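Mitmachen bei Follix: Wir schreiben gute Praxis für Greifarbeiten am Tisch auf

Wer mit Roboterarmen arbeitet, kennt das: Jedes Labor hat seine eigenen Gewohnheiten, und kaum eine davon steht irgendwo geschrieben. Wie nah dürfen Gegenstände beieinander liegen? Wann gilt ein Griff als gelungen? Wer darf in den Arbeitsbereich fassen, während der Arm bestromt ist? Bei Follix sammeln wir Antworten auf solche Fragen und machen daraus einen offenen Leitfaden, und dafür suchen wir ab Juni sechs Leute, die Lust auf genaues Arbeiten haben!

Was ihr macht
Ihr steuert den Arm selbst, führt Protokoll und prüft die Entwürfe der anderen (das ist der lebhafteste Teil, da wird auch mal eine Stunde über ein einziges Wort gestritten). Bisher liegen uns 1767 Protokolle vor, viele davon nach der alten Vorlage aus dem Projekt Bikik. Die wollen wir gemeinsam durchsehen und auf die neue Fassung bringen.

Was ihr mitbringt
Geduld, eine ruhige Hand und Freude an klaren Sätzen. Erfahrung mit Greifern ist schön, aber keine Bedingung. Die Sicherheitsunterweisung machen alle, auch wer schon jahrelang dabei ist. Deutsch solltet ihr sicher schreiben.

Rahmen
Nachmittags ab 14 Uhr, fünf Stunden pro Woche, Laufzeit acht Monate. Vergütet wird nach Stunden, Schulungszeit zählt mit. Not-Halt in Reichweite, lange Haare gebunden, keine losen Ärmel: Das gilt bei uns vom ersten Termin an und für Gäste genauso.

Bewerbung
Eine halbe Seite reicht. Schreibt uns, welche Regel an eurem letzten Arbeitsplatz gefehlt hat oder welche ihr gern gestrichen hättet. Stichwort im Betreff: Pladico.

Aus der Arbeit am Tisch:
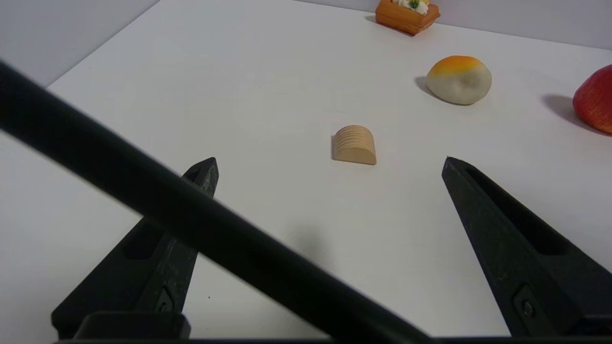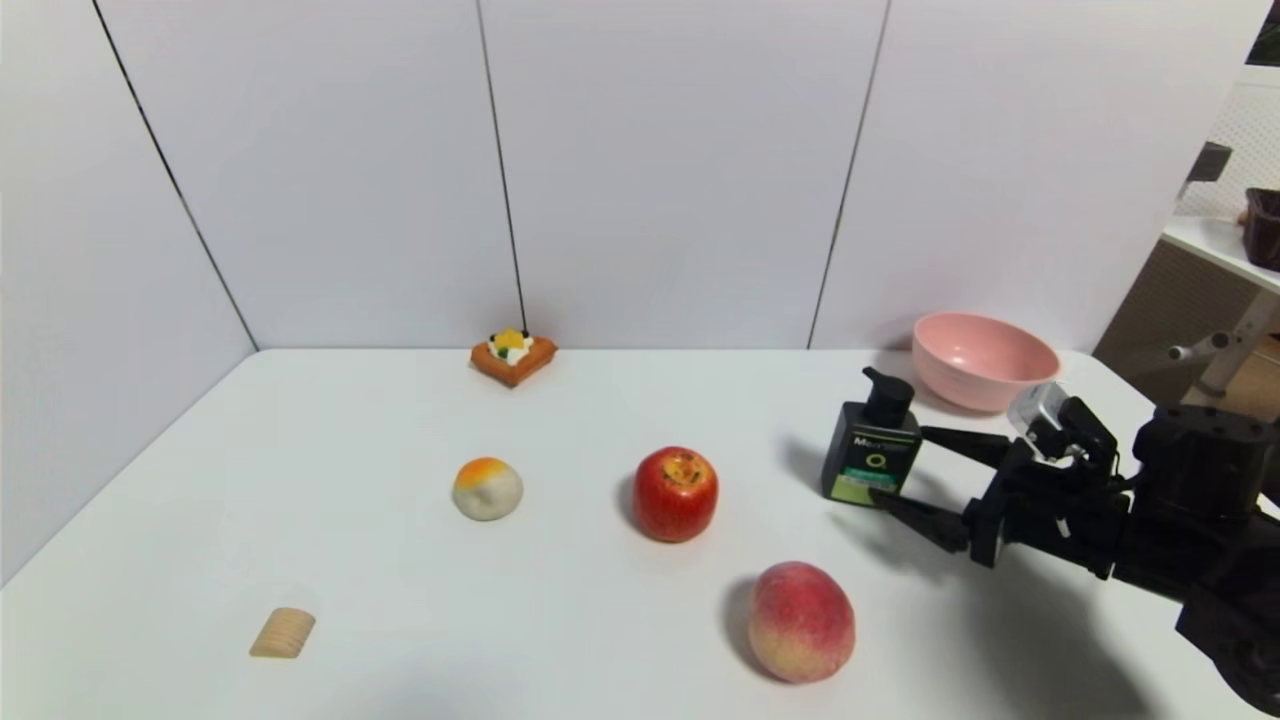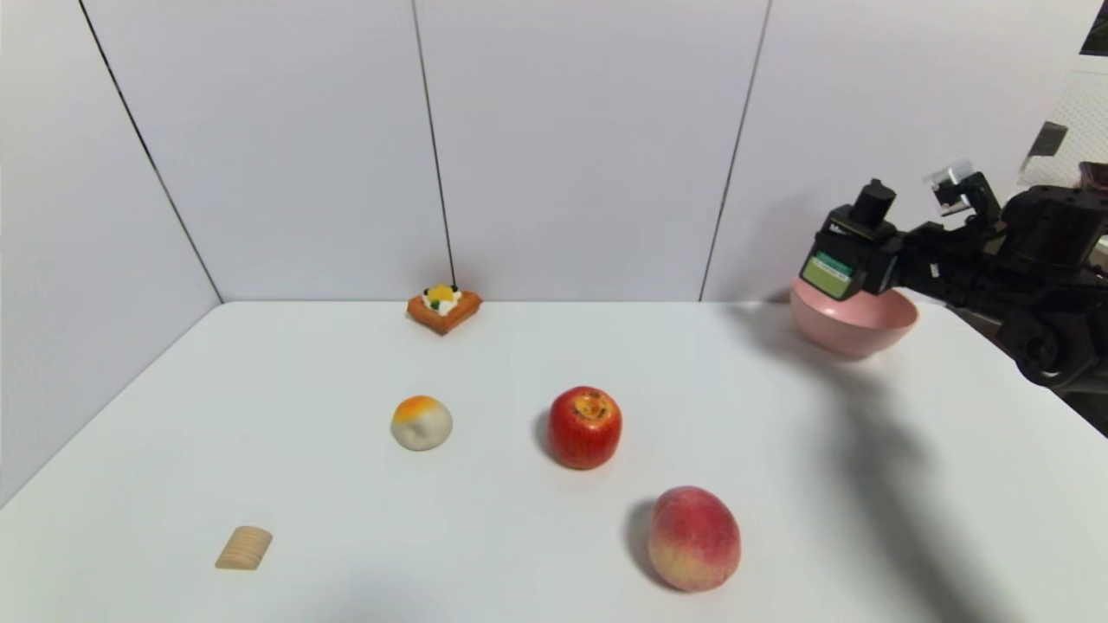
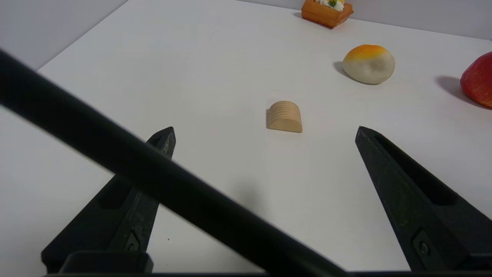
Montoya schreibt dazu: Schöner Aufruf, ich habe mich gleich gemeldet! Eine Bitte hätte ich für den Leitfaden: Nehmt die Fehlgriffe mit auf. Bei uns wurden sie lange einfach gelöscht, und nach einem halben Jahr wusste keiner mehr, warum eine bestimmte Fingerstellung verboten war. Gibt es für Abbrüche in der neuen Vorlage ein eigenes Feld?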